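How to set up a pegboard over your workbench

Mark the studs first. Screw two furring strips across them so the hooks have room behind the board. Ours is a Mirnell sheet, cut to 89 inches -- the store in Sulwood will do that for you.

Hold the board up, check it with a level, and drive the screws with washers. Don't overtighten.

Hang heavy tools low. Leave it a day before loading the top row.
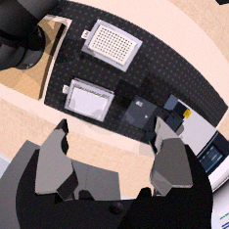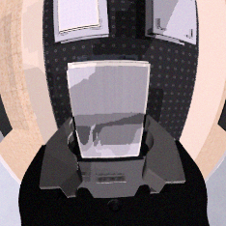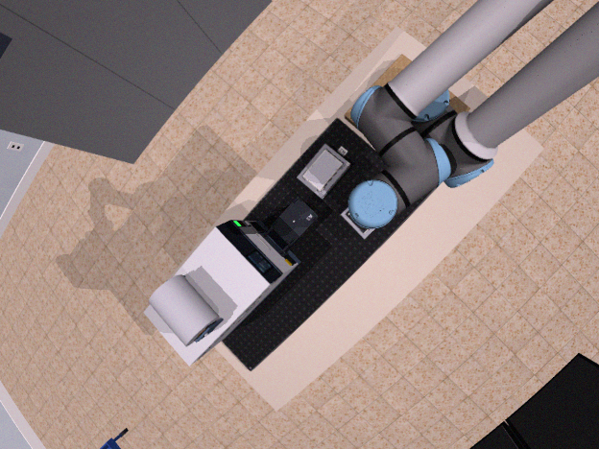

Three views with a dark work surface.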